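Weight and Packed Volume of Lightweight Rain Shells for Day Hiking

Term project report, Outdoor Equipment course, Trestville

1. Purpose

Hikers on short routes often leave a rain shell at home because of its bulk. The project compared two lightweight shells, the Temba and the Dredum, for packed volume, weight, and resistance to water after repeated folding. Price and color were not considered.

2. Method

Both shells were size medium and had not been worn. Each was weighed on a kitchen scale with the hood attached and the hang tags removed. For packed volume, the shell was rolled from the hem toward the hood, pushed into a clear plastic cylinder, and loaded from the top with a flat plate. The height was read after one minute.

Folding was done by hand along the same line across the back panel. Each shell was folded 200 times, then sprayed from a garden nozzle and checked on the inside with blotting paper. The blotting paper was cut to one size before the tests began. 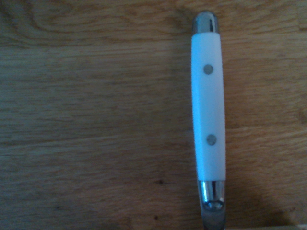

Figure 1. Knife with a white handle on a wooden surface.

3. Results

The Temba packed to a smaller volume in every trial. The Dredum was heavier by 26 grams, most of which can be traced to its longer hem and two-way zipper. The spread between repeat trials was small for the Temba and larger for the Dredum, whose stiffer fabric tended to spring back when the plate was set down.

After folding, the Temba left a faint damp line on the blotting paper at the crease. The Dredum left none. Both shells stayed dry at the shoulder seams. The Dredum let in water at the zipper on one trial, when the storm flap had been left unpressed.

A carry test was made on the ridge trail above Plorkstead, at an elevation of 3,044 feet. The route took over 7 hours with stops. Both shells fit in the lid pocket of a day pack. The Dredum had to be rolled again before the pocket would close.

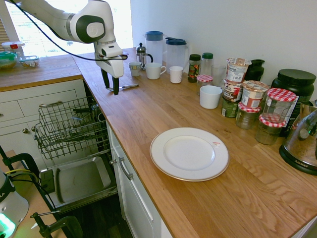

DISCUSSION

4. Discussion

The damp line on the Temba suggests that a thin coated fabric wears first where it is folded. Users can delay this by stuffing the shell loosely instead of folding it on the same line. We did not test stuffing, so the size of the benefit is unknown.

One sample of each model was tested. A fault in a single garment would therefore affect the result, and the figures should not be applied to a whole production run. Nozzle pressure was set by eye and may have drifted between trials. A later project should use a pressure gauge and add a washed sample of each shell.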